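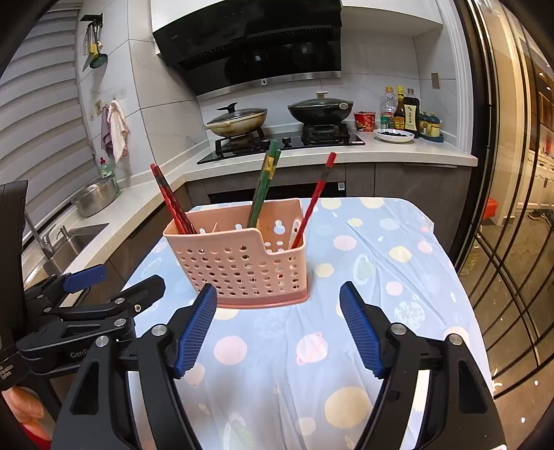
Chopsticks in the pink caddy, spotty cloth underneath.

Vat book, September, just gone four in the afternoon

Right, the blue vat is alive again. I'm writing this while the second lot of skeins drips, so excuse the thumbprints, and I'll go back and fill in the bits I've missed when my hands are clean.

For anybody picking this up halfway: it's the fructose and lime vat, the one I started last month in the tall steel pot, and which then sulked for the best part of two weeks. It was a flat, dull blue all the way down, with no skin on top to speak of and no bronze. Conall had a look on his way past and said "that's not a vat, that's a bucket of ink", which was fair. Cloth dipped in it came out blue straight away, with no yellow-green stage at all, and then nearly all of the colour came off in the first rinse.

My first thought was lime, and I think I was wrong about that. I'd been topping it up by eye every time it looked tired and I now suspect it had far too much. The strip said as much, only I didn't believe the strip. Fredy lent me his Fludix meter to check (it needs its own page, see below) and the meter agreed with the strip, so I have apologised to the strip. What the vat was really short of was sugar and warmth. The back room at Horcombe gets cold overnight even at this time of year and I'd been leaving the pot on the stone floor like an idiot.

What I did, in order, so I can do it again:

Morning, first thing. Pot up off the floor and on to the wooden pallet, blanket round it, lid on. Warmed it slowly in the big water bath until it was hand-hot, too hot to keep a finger in for long. No stirring yet.

Mid-morning. Dissolved the fructose in a jug of water from the kettle, over 1,000 ml because the jug was already half full and I couldn't be bothered to tip any out. Poured it in down the side. Stirred round the outside and then pulled the stick back through the middle to gather the froth, very gently. I am always too rough at this bit and beat air into it, so I made myself count to ten between turns. Lid back on, went and did the invoices.

Lunchtime. Lid off and there it was! Coppery film right across the top, dark blue froth in the middle holding together nicely, and when I pushed the froth aside the liquor underneath was a clear brownish yellow, like weak tea. I did a small undignified dance. Put a scrap of cotton in for a slow minute, out came bright green, and it turned blue in front of me while I held it up to the window. Rinsed it hard under the tap and it stayed put.

Then I left it alone for another hour to let the sludge settle, and that was the hardest part of the day.

Skeins

All from the Luangrath cotton, the thicker one, tied loosely in four places with figure-of-eight ties. I scoured one properly as a test, with soda ash and a long simmer, and weighed it dry both sides of the scour because I had an argument going with Fredy about how much muck is in it. He said hardly any, I said loads. Before: 106 g. After: 97 g. I am counting that as loads. The scour water was the colour of strong tea as well (everything today is tea) and it had a smell a bit like wet cardboard.

I know some of that will be the difference in how dry the room was from one weighing to the next, and Fredy will certainly bring it up, so I'll do it again with two skeins left side by side overnight before weighing. But still. Loads.

The scoured skein went in wetted out and squeezed, no drips. Lowered in slowly, kept off the bottom with the net. Long first dip, then out, squeezed right at the surface so it didn't splash, opened up and shaken about, hung until there was no green left anywhere. I did five dips altogether and the colour deepened properly each time except between the last two, where I honestly couldn't see a difference and might have saved myself the bother.

The unscoured one had exactly the same treatment and is a mess. Pale streaks where the ties were, pale streaks where there weren't any ties, and one patch near the end that has hardly taken at all. It looks like a pair of jeans from 1980-something. I'm going to keep it and label it, because every time we run a class there's one person who wants to skip the scour and I can now just hand them this.

The meter

Fredy's Fludix is nice to use but it drifts. I rinsed it, calibrated it, took a reading, rinsed it, put it back in the buffer, and it had already wandered off. Not by a lot, but enough that I wouldn't trust it to the second decimal place in something as thick and alkaline as this. He thinks the lime is coating the bulb. A soak in weak vinegar brought it back, so he's probably right. Conall says there's a Dultell probe with a flat end that people use for jam and yoghurt and that sort of thing and that it might be easier to wipe. I'd like to borrow one before spending any money. Until then: strips for every day, meter for arguments.

Things I'd change

Stop adding lime by eye. I've put a level teaspoon in the lime tub and that is the only spoon that goes in there. If anyone finds me with a dessert spoon, take it off me.

Shorter dips on the thin cotton. I tried a bit of the muslin at the end for fun and it came out darker than the skein after only two goes, but a bit blotchy along one edge where it had stuck to itself. It wants moving about under the surface the whole time, and I'd got lazy by then and was talking.

Rinse bucket nearer the back door. I carried dripping yarn across the whole floor and there's now a dotted blue line from the pot to the sink. Some of it has mopped up.

Vinegar in the last rinse – yes or no? Conall always does it to kill the lime, and the yarn does feel softer after. I've done half the skeins with and half without and marked the ones with vinegar using a knot of red thread. I'll look at them again when they've been washed a few times. If there's no difference in the hand then I'd sooner not have the smell.

Still to do

Wash everything off in hot water with the plain soap, not today, I want it to air overnight first.

Feed the vat before going home. Only a small amount of fructose, stir once, lid, blanket. Don't fiddle.

Ask Luangrath whether the next batch of cotton is coming on cones or in skeins, because if it's cones I need to find the skein winder, and the last time I saw it somebody had a bicycle wheel on it.

Write up the rub test. I did a quick one with a white hanky on the driest skein and got a faint blue mark, less than I'd feared. It needs doing properly with the same number of rubs on each one and not just me going at it until I'm bored.

Later, nearly six. Second lot now dry enough to look at. The scoured skein has gone a lovely deep even blue, with a touch of red in it when it's held sideways to the lamp. Bit of bronzing on the outer strands that ought to wash off. Fredy has been in and looked at both and wants the weighing done again. Vat fed, lid on, blanket on. I've left the scrap from lunchtime pinned to the facing page.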